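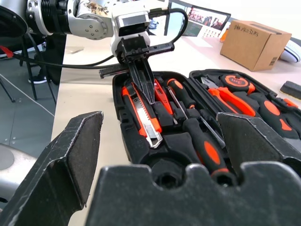

Will families in Ralbridge still be able to put a death notice in the paper for free?

Only a short one, up to 60 words, and only if somebody in the family or at the funeral home asks for it. Anything longer will cost $173 starting in March, and it will be handled by an outside company called Drodance.

The Grernell Courier, which has covered Ralbridge since the town's own weekly closed, announced the change in a box at the bottom of its obituary page. The box calls the new arrangement "a fuller way to honor loved ones." It does not mention the price. Readers have to go to the Drodance order form to find that, and the figure comes up on the last screen, after the photo has been uploaded and the text typed in.

Until now the Courier printed obituaries of ordinary length at no charge. Families wrote them at the kitchen table or gave the details to the funeral home, and the paper ran them more or less as they came in. They told you where the person worked, which church they went to, who the grandchildren were and where to send flowers. A lot of people in town say it's the first page they turn to, and for some it's the only one.

Under the new plan, the $173 package includes the printed notice, one photo and a memorial page on the Drodance website. The page has a guest book, a place to upload pictures and a button for ordering flowers. Drodance says the page stays up "permanently." Asked what permanently means if the company is sold or goes out of business, a spokeswoman said by email that Drodance is "committed to the long term." She did not answer a second email asking whether families could download the guest book and keep their own copy.

There is no option to buy the printed notice without the web page. The spokeswoman said most families prefer to have both. She did not say how the company knows that, and the Ralbridge families have not been asked. The first notice of the change that most of them got was the box on the page.

The Courier says it had little choice. In a written statement, the paper said printing costs have gone up, the obituary page takes staff time and "the community will receive a better product." It said the Drodance contract runs for two years and that the paper receives a share of each sale. It would not say how large a share. It also would not say whether it gets anything from the flower orders, which go through the same website.

All of that may be fair enough. Small papers are short of money, and a page of type costs something to print. But the Courier has not said how much the obituary page was losing, or whether it was losing anything. It is hard to judge whether a price is reasonable when the people setting it won't say what it is supposed to cover.

Ralbridge has three funeral homes, and they don't agree on what to do. Marchetti Funeral Home, the largest, has signed up as what Drodance calls a preferred partner. Families who use Marchetti will find the notice listed on their bill as a "memorial package" unless they ask for it to be taken off. The home said it offers the package as a convenience during a hard week and that no one is required to buy it. It said it is not paid for each package sold. It did describe a "partner credit" that can be used toward advertising in the Courier, and when asked how that credit is figured, it referred the question to Drodance, which referred it to the paper. The paper did not reply.

The other two homes have not signed up. One said it will go on sending in the free short notice for any family that wants it, and will post the full obituary on its own website at no charge, as it has done for years. The other said it was still reading the contract.

Sixty words is not much room. A name, an age, a street, the time of the visitation and the name of the church will use up a good part of it. In a large family the surviving children and their spouses could take the rest — and the grandchildren, the old job and the years with the fire department or the choir would have to go somewhere else. Drodance counts the name of the funeral home toward the limit. It does not count the words in its own link, which will appear under every notice, including the free ones.

Supporters of the change point out that relatives who have moved away don't see the printed paper, and that a web page lets them leave a message. That's true, and some families will be glad to have it. Several churches in town already put memorial pages on their own sites, though, and the county library keeps clippings of every obituary the Courier and the old Ralbridge weekly ever ran. The library said it will keep clipping. It has not been told whether it may print and save the Drodance pages, and its local history desk said it worries that the longer life stories will now exist only on a company's computers. People who use the clippings to trace their families will find a great deal less in a 60-word notice than they are used to.

The paper's statement said that hardship cases will be "considered with compassion." There is no form for requesting that, and the Courier's front desk was not aware of the policy when a reporter called at lunchtime. A later call was returned by the advertising department, which said families should mention their situation in the comments box when they order. The order form reviewed for this story did not have a comments box.

Notices already sent in will run under the old rules if they reach the paper before the end of February. After that, anyone who wants the free version should ask for it by name, either at the funeral home or at the Courier office, and should check the bill. Drodance said refunds are available until the notice has been sent to the printer. It did not say what time of day that is.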